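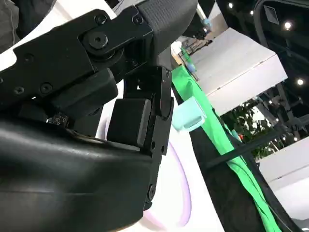
Ticket: balance taken twice on a Walden cabin booking
Opened by: Pavithra Acharya, Ernwood Charters
Status: resolved

Customer booked one double cabin on the Walden for a week in May. Total 2,701 euros, deposit 1,000 paid in January. Balance should be 1,701. The payment page took that amount at 09:40 and again at 09:52. She has two receipts and one booking.

10:25, Nerea Sepúlveda
Found both payments under booking 1178. The second has no invoice against it. Did she go back to the emailed link after paying?

10:40, Pavithra
Yes. The page hung on "please wait", so she opened the link again from her phone.

11:15, Nerea
Reproduced with a test booking on the Cantero. The link stays open until the bank's reply comes in, and this morning those replies were slow. I've set it to close as soon as a payment is started. If the payment fails it opens again after ten minutes.

11:30, Nerea
Second payment refunded in full. Cabin list for the Walden checked, no double entry.

14:05, Pavithra
Customer has the refund email. Please check the Nolby bookings too, they use the same link.

14:50, Nerea
Checked, none affected. Closing.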